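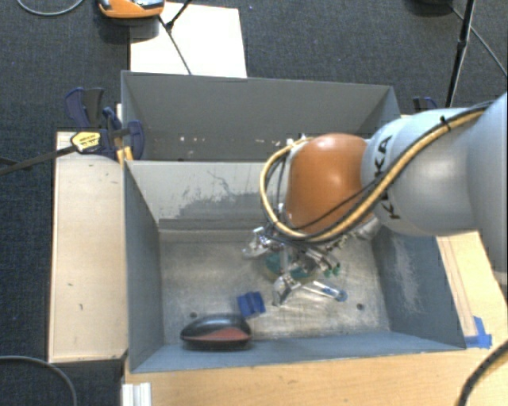 Clillimora Reading Room and Lending Shelf
Progress report to the Pallance Fund
Prepared by Zsófia Szekeres
April 13, 2019

Zsófia here. Oddur Bach usually writes these but he is out with his back, so it's me, and it's going to be shorter on polish than you're used to. Numbers are in the spreadsheet I sent separately. If anything there disagrees with what I say below, trust the spreadsheet.

Where we are overall

On track for the lending side. Behind on the homework evenings. Budget fine, one line over, see further down.

Lending shelf

Open and being used. We moved the large print westerns and mysteries to the front by the radiator and they go out faster than we can get them back. Same readers mostly, but they bring neighbors. The late return rate is better than last time, which I put down to dropping the fines. Oddur disagrees with me on this and thinks it's the phone calls. We do both now so no way to tell.

Picture books are in rough shape. The donated ones especially. A lot of loose spines, some crayon, one with a bite out of it. I've pulled the worst and we taped what could be taped. Would like to spend a little of the remaining materials money on library-bound replacements instead of more paperbacks. Cost more up front, last longer. Please say yes or no on this when you reply, the supplier holds the quote for 15 days.

Foreign language shelf: slow. We bought what people said they wanted on the survey form and then they didn't borrow it. I asked a couple of the moms at pickup and they said the novels are fine but what they want is cookbooks and kids' stories they can read aloud. So that's what I'd buy next. No new money needed, just a switch inside the same line.

The catalog is half done. Everything bought with your grant is in. Older stock is not. It's typing, mostly, and I do it when the room is quiet, and the room has not been quiet.

Homework evenings

This is the part thats behind. Plan was 2 evenings a week starting in September. We got one evening going on time and the second only started after the winter break. Reasons: couldn't find a second tutor who could do math past middle school, then we found one and her work schedule changed, then the heat was out in the back room and we weren't going to put kids in there with coats on.

The evening that did run, ran well. Attendance goes up before report cards and drops off right after, like you'd expect. The older kids have started helping the younger ones with spelling without being asked, and we let that happen. Algebra is what most of them come for. Second is essays. The history teacher at the middle school sends us her assignment sheets ahead of time now and that has helped more than anything we paid for.

Snacks. I know it's a small line but it's the one that's over. Kids come straight from school and haven't eaten. We budgeted crackers and juice and that isn't enough for a fourteen year old. Switched to sandwiches. Over by $50 so far. I'd like to cover it out of printing, where we're under, and will keep doing sandwiches unless you tell me to stop.

Distden outreach

Started the book drop in Distden as promised. A set of crates at the laundromat, swapped every other week. No cards, no sign-out, people just take and return. We lose some. I was told to expect that and we did expect that. What comes back isn't always what went out, we've had good cookbooks turn up and also a stack of old phone manuals.

The owner is happy to have it there and asked for more kids' titles, says it keeps them off the carts. The bus station location didn't work out. They wanted insurance paperwork we don't have. Dropped it for now, might try the clinic waiting room next.

Story hour there was held 7 times. Weather killed the others. Best one was the one with no theme, I just let them pick. The craft table takes too long to set up in a borrowed space and I'd cut it. Reading plus a song is plenty.

Building and furniture

New shelving is up along the north wall. Rotich delivered late and short one bracket set, then made good on it. The bottom shelves are too low for anyone with bad knees so we put oversize books down there and left it.

Carpet: still the old one. Quote came in high. We'd rather wait than do half the room.

Lights over the reading table got replaced, big difference, people sit there in the evening now. Door still sticks when it rains. Landlord has been told. Landlord has been told again.

Staffing

Me part time, Oddur part time, tutors paid by the evening. When Oddur is out I cover the desk and the Distden swap, and the catalog is what gives. That's the honest reason it's half done. He expects to be back on light duty soon, no lifting, so I'll keep the crates.

We need one more tutor on the list as backup. Have a name from the community college, she's coming to sit in on an evening before we decide. Background check paid for already out of the admin line.

What's next

Finish the older stock in the catalog.
Keep both homework evenings going through the end of the school year, no gaps.
Ask the clinic about crates.
Summer reading sign-up. Plain paper log, stickers, a book to keep at the end. No app. We tried the app.
Reader survey again but shorter, one page, with a box for cookbooks.

What we need from you

Yes or no on the library-bound picture books.
OK to move printing money to snacks.
The new report template if there is one, I used the old headings and guessed at the order.
Also whoever is doing the site visit, please come on a homework evening and not in the morning. Mornings it's three people and the newspaper and you won't see much of what the money is doing. Parking is behind the building, use the side door becuase of the sticking.

Receipts are scanned and in the same folder as the spreadsheet. A couple are faint, I wrote the totals on them in pen.

Zsófia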